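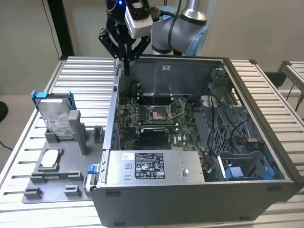 Desktop tower on its side, side panel off, CPU socket empty

Okmont Optics Board > Lenses and Dispensing > Progressives

Thread: Fitting heights on Stement short-corridor, swim at intermediate

cyl_axis90
Posted December 3, 2021

Dispensed a pair of Stement short-corridor progressives in 1.67 last week. Patient is a moderate myope, add +2.25, previous pair was a standard corridor from another lab. Frame is a shallow metal, B measurement small but inside the lab's minimum. Complaint is swim at desktop distance and a head tilt to find the reading zone. Distance is fine.

Rx rechecked on the lensmeter, within tolerance. Monocular PDs match the order. Heights were taken at pupil centre with the frame adjusted first. Is anyone dropping these by 2 mm as a matter of course? The Stement fitting guide says pupil centre and nothing else.

prism_by_design
Pupil centre is correct. Dropping 2 mm on a short corridor in a shallow frame leaves you with very little near zone. What was the vertex and the panto as worn?

cyl_axis90
Panto 4 degrees as worn. Vertex I did not record. The order went in on default values.

prism_by_design
Then you have compensated for a position of wear the patient doesn't have. Stement's default assumes more tilt than that. Bring the panto up at the pads and end pieces, re-mark the lenses and look at the heights again before you send anything back.

graticule
Disagree that this is panto. Swim at intermediate on a short corridor is mostly the corridor. The power changes faster, so the usable width at arm's length is narrower. You can adjust the frame all afternoon and the unwanted astigmatism stays where the design put it. For anyone who spends the day at a monitor I'd be in a degressive such as the Partanen, with a separate general pair.

prism_by_design
A second pair is a fair suggestion. It doesn't explain the head tilt at near. Head tilt is height or panto until shown otherwise.

graticule
Or the add. +2.25 was a jump from what?

cyl_axis90
+1.75 in the old pair.

graticule
There you go. Half a dioptre more add and a shorter corridor in the same change. I would not have altered both at once.

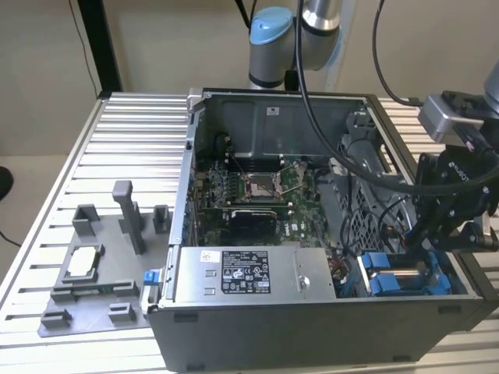
Reply from Oskari Hyvönen (moderator)

Moved from General. Please keep remake claims against named labs out of the thread, there is a separate section for those.

On the question itself: the fitting cross goes at pupil centre for this design. If the frame can't be brought to a panto near the default, order the individualised version with measured vertex, panto and wrap. The price difference on our last invoice was small compared with the labour of a remake.

bevel_edge_qc
We logged 134 short-corridor jobs to the end of August, 3 of them returned as non-adapts. In every one the heights had been taken before the frame was adjusted. Not saying that is what happened to the OP.

graticule
A sample of 3 doesn't tell you much about cause.

bevel_edge_qc
Agreed. It's what I have.

cyl_axis90
Update. Panto now at 8 degrees and the pads narrowed slightly, which raised the fitting cross by 1 mm. Near is found without the tilt. Swim at the monitor is reduced but the patient still notices it with head turns. Will trial a Disance degressive for the desk and leave the general pair alone.

prism_by_design
Record the vertex this time.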